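Workshop tips from the Dretotden robotics club

These notes come from the table-setting and grocery unit the club ran this year. Ysaline Pichon started the list and the rest of us kept adding to it. If you are a parent or a teacher setting up something similar in a garage or a spare classroom, most of it should carry over.

Bolt the arms down first

Clamps are fine for one arm moving slowly. With two arms pulling on the same thing, clamps creep. Mount both bases on one plate and bolt the plate to the rail, then check the bolts at the start of every session. Romain Hamel keeps the hex key on a string tied to the trolley, and it has not gone missing yet.

Plain walls

Put something pale and dull around three sides of the work table. Painted board is cheap. Posters, windows and people in coloured jumpers all end up in the camera view and make one afternoon's recordings look different from the next. Matte paint is better than gloss.

Cables

Leave more slack than you think you need at the elbow. Move the arm by hand to its furthest reach in every direction before you tie anything. A loop on the outside of the arm is less likely to get pinched than one on the inside. Brightly coloured cable is easier to spot from across the room.

Kitchen things to buy

Second-hand shops are the best source. Look for:

A mug with a big handle. Small handles are hard for a two-finger gripper.
Cutlery in strong colours. Shiny stainless steel confuses the camera under overhead lights.
A placemat with some grip underneath, so the plate stays put.
Toy fruit and vegetables in different shapes. Bananas are easy, round things roll.
A plastic basket with holes in it. It weighs very little, so put a bit of non-slip matting under it.

We spent $30 at the op shop in Brallstead and have only replaced one plate.

Unpacking a shopping bag

Most groups found this the hardest job of the unit. Thin bags fold over on themselves and the opening disappears. What worked for us, in order:

1. Set the table out the same way every time. Mark the corners of the placemat and the basket with a dot of masking tape.

2. Load the bag with the flat or long items at the bottom. Four items is plenty for beginners.

3. Give each arm a handle. Have both drivers take hold before anyone tries to lift, and keep the bag resting on the table while they do it.

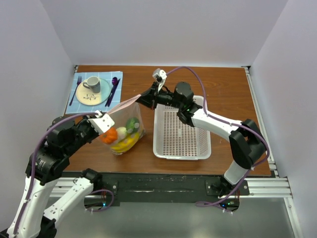 4. Open the handles slowly. One driver calls the moves and the other follows. Léonie Guérin's group swapped callers every nine tries, and that kept everyone awake.

5. Let one arm keep its handle while the other goes in for the first item. Take the top one, whatever it is.

6. Put each item in the basket and open the gripper fully before backing away.

7. Change the bag when it tears. Tape makes it stiff and it no longer behaves like a bag.

Packing up

Park both arms in the rest position before switching off, or they will drop. Wipe the table with a damp cloth, no spray. Toys go back in the tub and the bags go in the drawer flat. Write any faults in the logbook with your name, even small ones.

Spare gripper pads are in the second drawer. Shaohua Tang has the key.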